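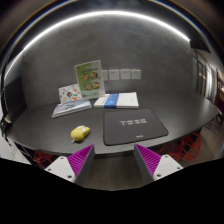

Fig. 1. The table used in tonight's exercise: reading matter and a green sign at the back, a dark mat near the front, a small yellow object beside it.

Unit 3 handout: Can a machine clear this table yet?
Olaia Echevarría, revised September 8, 2018

Short answer: no, or at least not in any way you would pay for. Please read the two vendor sheets (Briltton and Kárason) before class and come ready to argue with them.

Write the chore down first, as you would for a new hire. Stack the reading matter, leave the sign standing, put the yellow object away, wipe the top, push in the chairs. A person needs one sentence. Now mark every word that hides a decision. "Away" is the worst of them. So is "stack" — a thin magazine and a thick white book do not want the same grip, and a flat thing on a flat table gives two fingers very little to hold.

On the numbers. Briltton claims 465 successful pickups. Of how many tries? The sheet does not say. Kárason reports 80 percent on single objects laid out by staff, which tells us little about a table people have been using. If each of five steps works 80 percent of the time, independently, the whole job gets done about one time in three.

Utell's approach is to record people doing the work and train on 3,000 of those recordings. I find this more promising than hand-written rules, but ask what happens when the propped-up card falls over. Does the machine notice?

For next time: read the Grasteck paper, skipping the appendix. Choose one step from the list above and write half a page on how you would test it, including what counts as a failure and who decides.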